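Report on the Visit to the Plerkmont Food Hall and Packaging Works

Prepared for the Pilis Catering and Takeaway Forum by Yuxi Tang, Secretary for Member Visits

The October visit took members to Plerkmont, where the Dimitriou company runs a converting plant for takeaway packaging and, across the yard, a food hall open to the public. The party gathered in the reception building on Wednesday morning and was received by the site director, who gave a short account of the company before the tour began.

Dimitriou has made paper bags at Plerkmont for three generations. The plant first supplied bakeries in the Pilis district with plain flour and bread bags, and moved into lined bags when hot takeaway food became a larger part of its customers' trade. The site now employs 114 people over two shifts. Most of them live within a short bus ride, and the company has an agreement with the local bus operator for an early service on working days.

The first part of the tour covered the reel store. Paper arrives by road and is held for at least two days so that it can settle to the temperature and humidity of the building. Members asked how often a reel is refused. The store supervisor replied that damage to the edges during unloading is the usual cause, and that damaged reels are trimmed and used for narrower products where possible.

From the reel store the party passed to the converting floor. Visitors were asked to remain behind the yellow line and to wear the ear protection provided. The forming line for lined bags was in operation. Paper and lining are brought together, folded into a tube, cut to length, and closed at the base. Handles are applied on a separate line, which was stopped for maintenance during the visit, and the operators described its work from beside the machine.

The company explained that the lining is the most expensive part of the bag and the part most often discussed with customers. A heavier lining keeps food hot for longer but makes the bag stiffer and harder to fold flat for storage. Small restaurants with little shelf space often choose the lighter grade for this reason. The minimum order for a printed bag is 2,000, and several of our smaller members considered this high. The company stated that two or more businesses may share a delivery but not a print run.

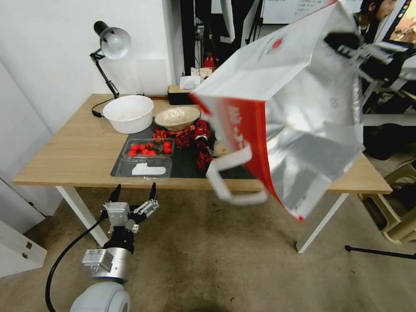
Lined carrier bag with silver interior, red stripe and looped handle.

A discussion on handles followed in the training room. Complaints reaching the company concern handles far more often than any other feature. Staff in busy kitchens tend to lift a full bag by one side, and the load then falls on a single glued patch. Dimitriou recommends that bags be packed standing on a firm surface, with the heaviest container at the bottom and drinks in a separate carrier. Printed guidance is available to customers on request, and the Forum has asked for 50 copies to be sent to the Pilis office for distribution.

Lunch was taken in the food hall. The hall occupies the former dispatch building and has been open for two years. It is let to independent traders on short agreements, and the company uses it to see how its packaging performs in daily service. Traders are supplied with bags at cost and in return complete a short form each week. The forms record leaks, split seams, and comments made by customers. Members who looked through a selection of completed forms found them frank and useful.

The hall was busy from noon onward. Queues were orderly, although the collection point for advance orders stands close to the main doors, and people waiting there blocked the way for those leaving. The hall manager acknowledged the difficulty and said that the point will be moved to the side entrance before the winter season.
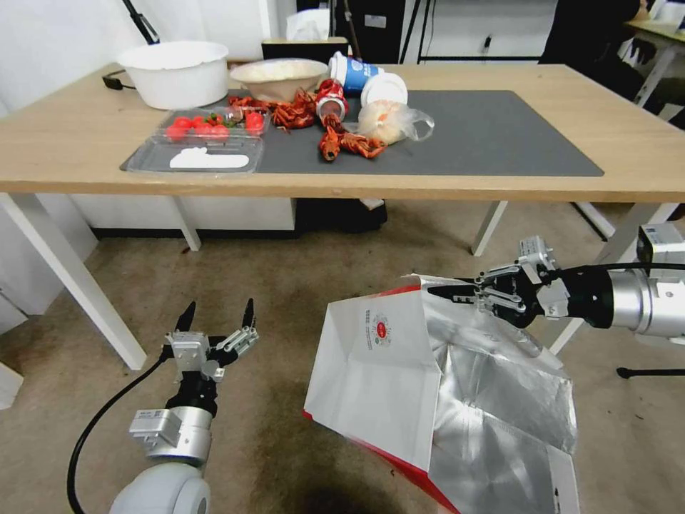
Food items and drink containers on a dark gray mat, with a basin at the rear left.

The afternoon session was given to the Mekum scheme, a returns and sorting arrangement in which Dimitriou and the food hall traders take part. Under the scheme, used packaging is brought back to the hall and separated into clean paper, lined paper, cups, drink cans, and general waste. The scheme's coordinator reported that cans present little difficulty. Cups and their lids must be separated by hand, and this takes more staff time than was allowed for when the scheme was planned. Food residue remains the chief reason for paper being rejected.

Members raised several questions about cost. The traders pay a fixed monthly charge, and those with a small turnover feel it more heavily. The coordinator is considering a charge based on the number of bags issued. The Forum's representatives advised that any such change should be announced well before the renewal of trading agreements.
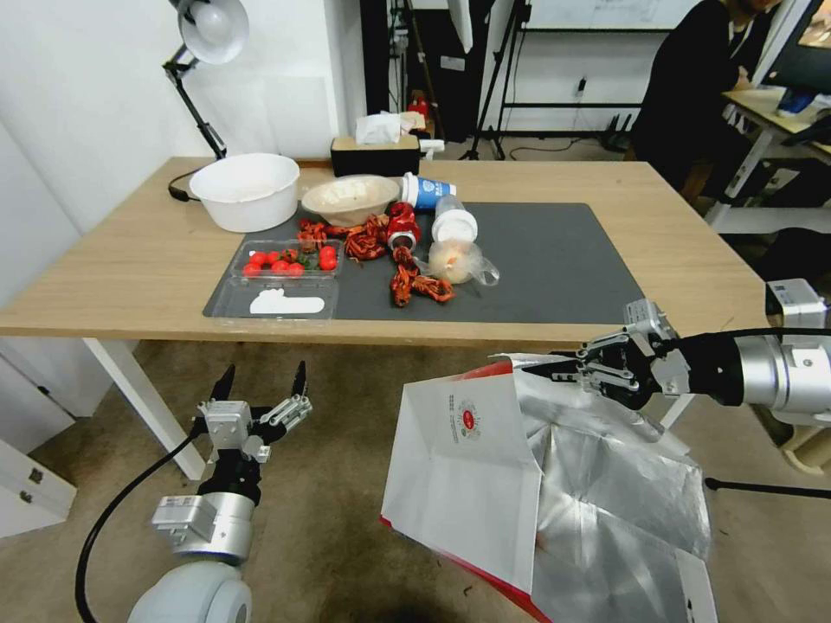

The closing discussion considered how lined bags should be labeled for disposal. Several members reported that customers place them with ordinary paper, and that local collectors then refuse the whole load. The difficulty is easily understood. A white paper bag with a red logo on the front looks like any other paper bag from the outside, and the crinkled silver foil lining is noticed only when the top hangs open. Members favored a short disposal notice near the upper rim, where it would be read as the bag is opened. The company's print department considered this practicable on new designs but would not alter existing plates before they are due for replacement.

The party returned to the reception building at 4 p.m. Members wishing to receive samples of the lighter lining grade should write to the Secretary, stating the bag size required. The Forum records its thanks to the management and staff of Dimitriou, to the food hall traders, and to the coordinator of the Mekum scheme. A return visit to see the handle line in operation has been offered, and the date will be circulated to members once it has been agreed with the plant.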